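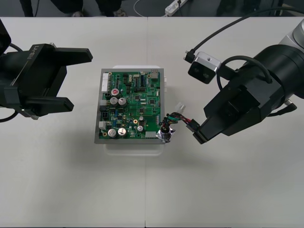

The control board in its gray tray, harness still attached at the lower right.

Replacing the capacitors on a Firnia board, part 1

The Firnia controller went into its fault loop again in January, at 39 minutes into a run. The previous fault came at 433 minutes, so the interval is getting shorter. I have stopped resetting it and pulled the board.

Removal is simple once the cover is off. The tray comes out together with the plastic base. I left the wire harness connected at the board end, as the small black plug at the other end separates more easily and is cheaper to replace if the latch breaks. Photograph the harness before unplugging anything. The wire colors do not match the Dostside service sheet, which was drawn for an earlier revision.

My first suspects are the electrolytics. There are three silver cans in the upper-middle area, one with a red marking on top, and a larger pair near the bottom left. The pair is on the supply input according to the sheet. None of this can be judged by looking, so they get measured out of circuit.

Hanna Nazarenko repaired the same model two years ago and sent me her notes. Her supply pair had a nominal value of 1014 microfarads on the parts list, an odd number that she took for a typing error. She fitted standard 1000s from Boiko and the unit has run since. I will do the same, with the higher temperature rating.

Order of work:

Discharge the supply pair through a resistor and confirm with a meter.
Take resistance readings at the gold pads and write them down.
Desolder the larger pair first, then measure.
Leave the surface-mount parts alone unless the readings point to them.

The ground plane soaks up a lot of heat – allow up to 9 seconds per leg, then let the area cool before trying again.

Parts are on order from Unurholm. Readings will go in the next post.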